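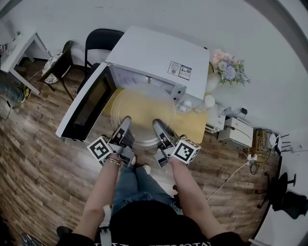
Questions about shared kitchens at Dornham, answered by the lettings office. Last revised in April.

## Kitchen use

**Who may use the kitchen on my floor?**
Tenants with a room on that floor, and their guests. Each kitchen serves eight rooms. Guests must be with the tenant while cooking.

**Are the kitchens open all night?**
Yes, but the extractor fans switch to low speed at 11 pm. Frying after that time tends to set off the heat alarm.

**Which appliances are supplied?**
A hob, an oven, a microwave, a kettle and two fridges. Toasters are not supplied. Tenants may bring their own if it has passed a safety test at the office.

**How do I clean the microwave?**
Switch it off at the wall. Lift out the glass turntable and wash it in the sink with washing-up liquid. Wipe the inside with a damp cloth. Do not use oven cleaner. Put the plate back on its support before switching on again.

**Can I use foil trays?**
Not in the microwave. They may go in the oven up to 200°C.

## Storage

**How much fridge space do I get?**
One half shelf and one door pocket. Shelves are numbered by room. Food left on another tenant's shelf may be removed.

**When is the freezer defrosted?**
Every 3 months. A notice goes on the door beforehand with the time. Anything still inside is thrown away.

## Faults and charges

**An appliance has stopped working. What do I do?**
Check the wall switch, then the fuse board by the stairs. If neither is off, email the office with the floor number and the appliance. Ifeoma Wike handles repairs for the lower floors and Hadiza Ajayi the upper ones. Do not open the casing of any appliance.

**Do I pay for repairs?**
Not for normal wear. Damage is charged at cost to the tenant responsible. If that cannot be settled, the charge is split across the floor.

**Can I appeal a charge?**
Yes, in writing to Yamuna Varma. Include the invoice number.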